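Handout 6: Notes to go with the open day visit

Intro to Robotics for Everyone, evening section
Instructor: Nélida Ojeda
Posted Sunday, February 14, 2021

Please read this before you start on the write-up. It is part reminder, part lecture, and part me still being excited about what we got to see. If you could not come, you can do the assignment from these notes and the reading alone.

1. Where we went and why

The Kollatier open day is the one time of year when the lab lets visitors stand close to a full-size humanoid doing household work. Plenty of places will show you a robot that waves. I wanted you to see one reach into a shelf, because reaching into a shelf is where nearly everything we have covered since November comes together: joint limits, contact, camera placement, balance, the whole lot.

Estela Montecinos ran the floor and gave the talk. She has worked on hands for most of her career and it shows. When someone asked her what the robot was "thinking," she answered by talking about friction for five minutes, and I would happily have listened to twenty more.

The task set for the day was shelf and basket work at a desk. Small items, plastic fruit, a light basket, and a wire mesh shelf at the far end of the desk. It sounds like nothing. Try writing down every single thing your own arm does when you move an apple, and then come back to this page.

2. The setup

You will remember from Handout 3 that we split any manipulation station into three parts: the body, the work surface, and the things being handled. Keep the same split in your write-up.

The body is a humanoid with legs, silver shells over the limbs and dark joints in between. It stands at the desk the way you or I would. The work surface is a plain white standing desk. I was glad to see ordinary furniture. A lab can always build a special bench where every object sits in a molded slot, and then the robot looks brilliant and you learn very little.
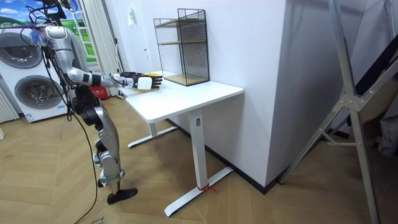
Estela made a point that I want everyone to get into their notes. The hard part of picking up a small object from a flat surface is the surface. Your fingertips have to get low enough to close on the sides of the thing, and that means they are a hair away from the desk, or touching it. If the arm comes down slightly too far, the hand pushes into the desk, the desk pushes back, and now the controller has a force it did not ask for. A stiff arm will fight. A compliant arm will give a little and slide. We did the math for this in week four with a spring and a block -- same thing, only now the block is a desk and the spring is an entire arm.

Write these terms down if you do not have them yet:

Compliance: how much a joint or a whole arm gives when something pushes on it.

Precision grasp: holding with the fingertips. Good for small or thin objects, poor at resisting a twist.

Power grasp: holding with the fingers wrapped around and the object against the palm. Strong, but it needs room around the object.

Pre-grasp: the shape the hand takes before it arrives. People do this without noticing. Watch yourself reach for a mug!

3. Reach, and what the legs are for

Several of you asked why a robot that works at a desk needs legs at all. Good question, and I don't think there is one right answer. A wheeled base is cheaper and it will not tip over so easily. But think about where the weight goes when an arm stretches out over a desk. The center of mass moves forward. A person bends the knees a bit, or puts one foot ahead of the other, and never gives it a thought. A legged robot has the same options, and it also has the same problem, so balance and reach have to be planned together.

The numbers for the homework problem are as follows. Treat the arm as a single rigid link 500 mm long, held straight out, with a 900 g hand at the end. Ignore the mass of the link in part (a). Then in part (b) bend the elbow to 23 degrees below horizontal, keep the upper half level, and find how much the shoulder torque drops. These are my round figures for practice, so please don't quote them as the specs of the robot you saw. Show your units. I mean it this time.

Raising the arm brings in a different trouble. With the hand up high, the shoulder is closer to the end of its range, and near the end of its range a joint has fewer choices. There may be only one way to get the hand where you want it, and that one way may run the elbow into a shelf. The fix is often to back out, lift, open the fingers, and come in again along a cleaner line. It looks like hesitation from the outside. On paper it is perfectly good planning.
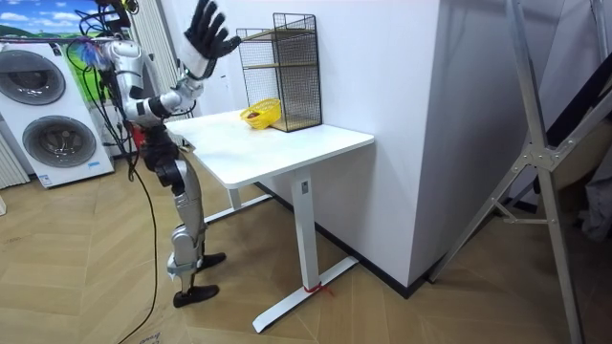
4. Two hands on one thing

This was my favorite part of the day, and judging by how far forward the front row was leaning, it was yours too.

With one arm, you plan one path. With two arms working on the same object, the object ties the paths together. If the left hand moves and the right hand does not, the basket gets squeezed, stretched, or turned. We call this a closed chain: shoulder to hand, through the object, back up the other hand to the other shoulder. Every link has to agree with every other link. The Kárason chapter in your reader has the clearest drawing of it I know, so please spend some time on that page.

There are three common ways to handle it, and Estela went over all of them:

Leader and follower. One hand decides, the other keeps up. Simple, and a bit slow to react.

Shared object frame. You plan the motion of the object itself and work backward to each hand. Elegant, but you need to know where the object is quite well.

Soft on both sides. Both arms are compliant and small errors get soaked up. Forgiving, though you give up some accuracy.

Most real systems mix these. For the write-up, pick one and argue for it, using the basket as your case.
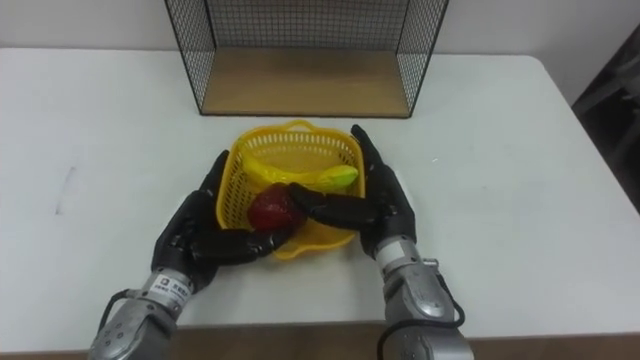 Crowding is the topic I most want you to think about before next class. A container changes the grasping problem completely, and the textbook gives it half a page. Out on an open desk you can come at an apple from any side. Once it is in a basket, the rim blocks the low approaches and the neighbors block many of the rest. Look at the room the hands have to share: an apple toward the front left, a banana lying across the middle and back, another small fruit to its right, and fingers from both sides nearly meeting over the top. The thumbs are up along the rim on either side, so the walls of the basket matter to the plan as much as the fruit does. Now ask what a camera up at head height can see of that banana. Part of it is behind the fingers. The robot's own hand is hiding the thing it may need next, and this is called self-occlusion. You can deal with it by remembering where things were, by adding a camera at the wrist, or by feeling your way with the fingertips. Each one costs something.

Color helps, by the way. A red apple is easy to pick out from a bright yellow basket. A yellow banana is a meaner test, and I would love to see one of you take that up for the final project.

5. Terms and software that came up in the talk

Netport is the messaging layer the lab uses to pass joint commands between machines. You do not need to know it for this course. If you are curious, think of it as the mail room.

Grater is their tool for breaking a long recording of arm motion into short labeled pieces, such as reach, close, lift, place. We will use the same idea (on paper, with pencils) in the next session.

6. Write-up

Length: two pages, double spaced.

Describe one motion from the task in short labeled pieces, as Grater would. Start each piece where contact starts or stops.

For every piece, say which grasp type you would choose and what could go wrong.

Choose one of the three two-handed methods from section 4 and defend it.

Finish with one question you would ask Estela. She has offered to answer a handful in writing, and she likes the odd ones best.

Problem 2, the torque problem from section 3, goes on a separate sheet. Drop both in the tray outside room 203 or send them to me as one file with your last name first. Late papers are fine up to the next class if you write to me beforehand.

Reading for next time: the Kárason chapter, second half, starting from the section on contact. Skip the proof unless you enjoy that sort of thing -- I do, and I'm glad to go through it with anyone who stays after class.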